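Success rate is the wrong headline number for handheld demonstration data

Most papers on handheld gripper collection report one figure: the share of rollouts in which the object ended up where it was supposed to be. The Zeltatus shuttlecock result follows the pattern. Doina Softić and her coauthors trained on 2,561 demonstrations and gave two pages to final success and a single paragraph to how the grasps were made. I think the proportions should be reversed.

A shuttlecock has a stiff end and a compliant end. A policy that closes on the cork and a policy that crushes the skirt can both score a success if the bag is where the item has to go. The two differ in what they will do on the next object, and the binary metric erases the difference.
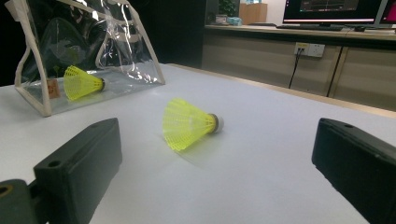 Should failed grasps be kept in the training set?
Keep them when the operator recovers within the same episode, and label the point of recovery. Episodes that end in failure are more useful as a held-out set for testing a grasp classifier.

The Stevotell group went further and annotated contact location on every episode. It cost them four extra weeks. Their retrained policy scored no higher on the original task, and reviewers treated this as a null result. I read it differently. With contact labels they could show that the old policy approached from the same side regardless of which way the cork pointed, a bias that came straight from the operators' wrist habits. No amount of added data from the same operators would have removed it.

Contact labeling is dull work and scales badly. A partial version, applied to a random subset and reported next to the success rate, would be enough for readers to judge what was learned.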